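Setting up the wrist units and hand-held gripper on a Rotent tabletop cell

Applies to: Rotent cell, tabletop version, with Trallard wrist units and the Emeck hand-held gripper. Last revised 22 November 2024.

Run through this procedure at the start of a shift and again after any strap, cable or controller has been changed.

Fit the wrist units

Put the gloves on first, then the wrist units, then pick up the controllers. Tighten each strap until the unit does not turn when you rotate your forearm. Route the cable down the forearm and leave enough slack to reach the far corners of the table. If the unit slides toward the elbow, move the strap in one hole and try again.

Check both controllers for tracking before you handle any objects. Hold them still over the table for 7 seconds. The status page should list two devices with no dropouts.

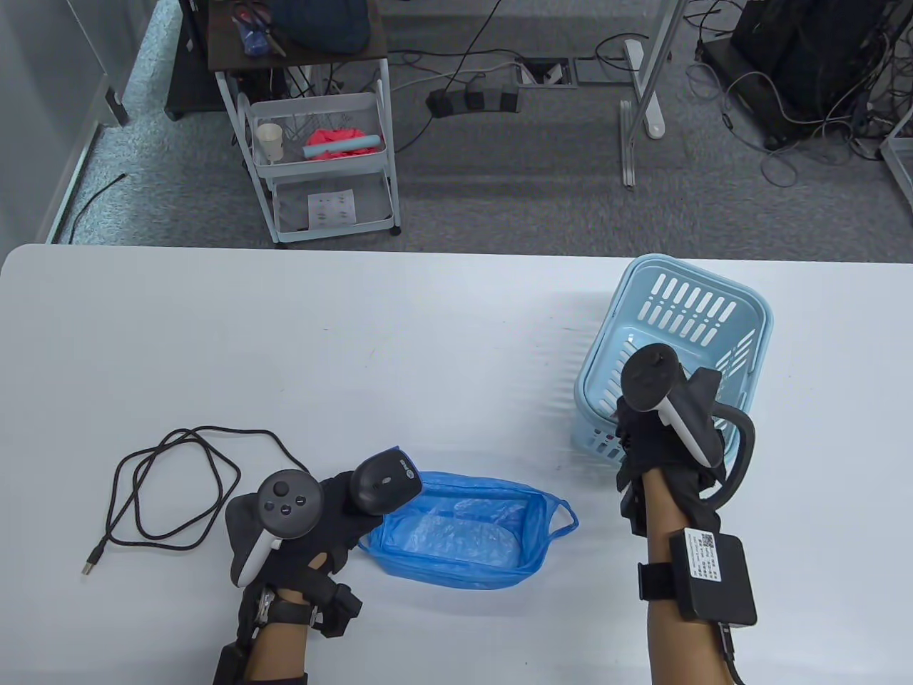 Next, do a reach test. Pick up a small hard object with one hand and reach into a container with the other, then swap. Watch the tracking value while a hand is inside the container. Short dips are normal. If the value stays low, turn the container so its opening faces you and repeat the test. Error 612 means the left and right units have been swapped in the software. Open Devices, choose Swap, and restart the session.

Check the gripper camera

Wipe the lens with a dry cloth. Start the live view and move the gripper slowly down toward the table, then past a large object at close range.

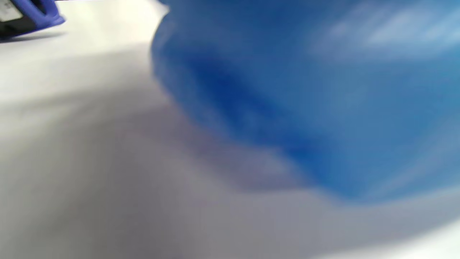
Focus on the Emeck is fixed, so objects very near the lens will look soft. Do not try to correct this by turning the lens barrel. Judge sharpness on something farther away. If distant objects are also soft, clean the lens again, then check the lock ring. It should be finger tight.

Look at the exposure as well. A white tabletop can show some shading, but you should still be able to tell it from the objects on it. Lower the exposure one step at a time if the table washes out.

Save the settings

Save under a new profile name. The Riquelme logger can hold up to 139 profiles, and it will overwrite the oldest one without a warning when it is full. Export any profile you need to keep before you close the session.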